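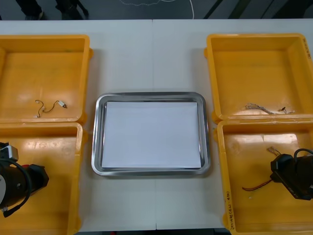
Sorting out the loft

August 5, 2021

I have been putting off the loft since we moved to Hanasari. There were boxes up there that had come with us from the last house with the tape still on them, and a few that I think came from the house before that. Last month the water tank needed looking at and the plumber couldn't get to it, so I had to start.

My method, if you can call it that, was to bring down one box each evening after tea and not go to bed until it was dealt with. Everything went into one of 4 groups: keep, give away, tip, and ask my sister. The last group grew faster than the others. She has now been round and taken the slide projector, a set of fish knives and the good suitcase, and left me the rest.

Paper was the worst of it. I had kept every gas bill from the flat on Dereck Road, and bank statements from an account I closed years ago. I also found the receipt for a Grekix sewing machine that I gave away and had forgotten I ever owned. I read far too much of it. If you are doing this yourself, I would say leave the paper until the end, when you are tired and less interested. I did it first and lost most of a week.

The photographs I have not thrown out, apart from the blurred ones and a great many of a caravan site in the rain. The rest are in a shoebox with the years written on the lid where I could work them out.

Clothes were easy. I tried on one coat, saw how it looked and bagged up the whole lot. They went to the charity shop next to Taheri the baker's, who open early, so I bought a loaf each time I dropped something off. The shop doesn't take electrical things or anything with a missing part, so ring before you carry a lamp down the hill like I did.

A few things I sold online. The old desk went for less than I wanted, but the man came with his own van and took the chair as well. The record player has had 7 people asking if it works and not one of them has come to see it. It does work, though the lid is cracked at one corner and I've said so in the advert.

What is left upstairs now is the Christmas tree, the camping gear, two rolls of carpet that match the landing and the box of photographs. I have laid boards as far as the tank so the next person doesn't have to balance on the joists. The hatch still sticks when the weather is damp and wants planing along one side.

The garage is next. It has a workbench in it somewhere, and several tins of paint that I can't match to any wall in the house. I will leave it until September when it is cooler, and the tip goes back to its longer hours then too.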